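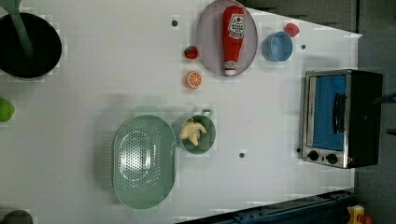 Wrapping the Girosow fleet

Girosow, the catering supply firm, changed its name and colors in March. The new mark had to go on 291 vans at five depots. Mivora printed the vinyl and Corent fitted it. 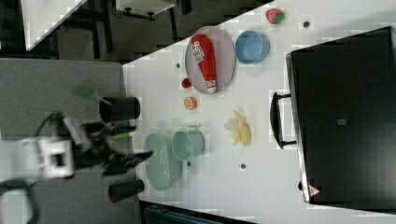
How long is each van off the road?
Two days, including removal of the old film.

Panels are cut from one master file per van model. Door handles and fuel caps are left clear.

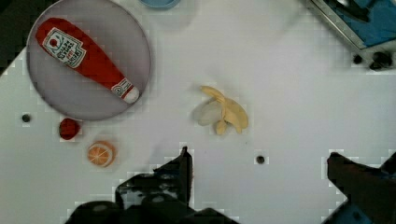 Rivets get a second pass with heat, then a soft brush. Edges are sealed on the rear doors only.

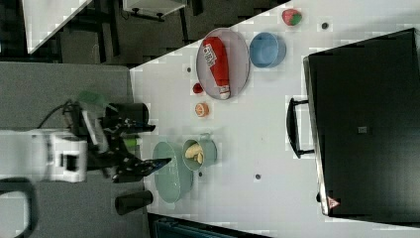 Bodnár supplies the laminate, in a matte finish. Spare panels are held at the main depot.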